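Storing and Mailing Copies of Your Own Book at Home

2 min read

Authors whose titles are distributed through Pastholm receive their personal copies in cartons of 20. Most authors keep these cartons at home, often for several years, and mail single copies to readers and reviewers as requests come in. The following guidance is offered to help those copies arrive in the condition in which they left the printer.

Where to keep the cartons

Choose an inside wall in a room that is heated in winter. Attics, garages and unfinished basements change temperature too quickly for paperback bindings, and the glue along the spine may crack. Cartons should stand at least 2 inches off the floor, on slats or a low shelf, and should not be stacked more than three high. A carton on the bottom of a taller stack will bow, and the covers inside will take on the same curve.

Kitchens are acceptable for packing but are not recommended for storage. Steam from cooking reaches upper cabinets and shelves even when pans are covered, and matte covers in particular will curl at the corners. 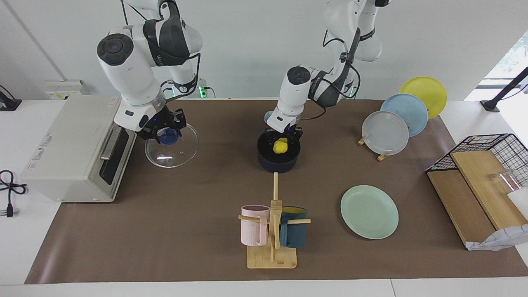
Clear glass lid with a blue knob, over a brown mat.

Once a carton has been opened, remove only the copies needed for the week and close the flaps again. Books taken out for signing should be laid flat, front cover up, with a sheet of plain paper between copies. Allow the ink to dry fully before closing the cover. Gel pens need longer than ballpoints -- a quarter of an hour is not excessive on coated paper.

Setting up a packing surface

A kitchen table is suitable if it is wiped down and dried first. Cover it with clean kraft paper, taped at the corners, and replace the paper when it becomes marked. Keep drinks on a separate surface. Lay out mailers, tape, a ruler and address labels before the first book is brought to the table, and write the labels before attaching them. A pen pressed against a filled mailer can leave a groove in the cover underneath.
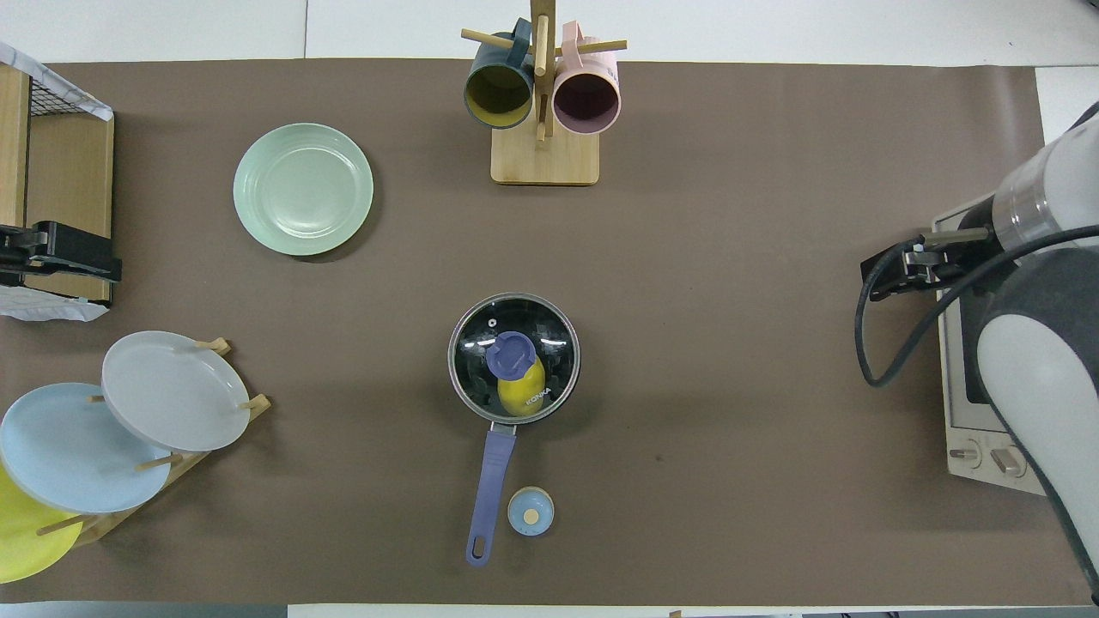

Padded envelopes protect against scuffs but do little for corners. For any book of more than 166 pages, a rigid cardboard mailer is preferred. Wrap the book once in tissue, place it with the spine toward the fold, and fill any gap so that it cannot slide. The Irnico and Clilance mailers supplied with author orders both fit a standard trade paperback. Hardcovers require the larger Fernandes size, which must be ordered separately.

Returned and damaged copies

Inspect each returned copy in daylight. A lightly bent corner may be pressed overnight between two boards under an even weight. Copies with a musty smell should be kept apart from the rest of the stock until the cause is known. Do not use scented sheets or sprays, as the oils will stain the page edges.

Replacement copies may be requested within 11 days of delivery. Please include a photograph of the outer carton as well as the damaged book. Requests should be addressed to Mechthild Hubmann, Author Supplies. Orders for the holiday season should be placed by the first week of November.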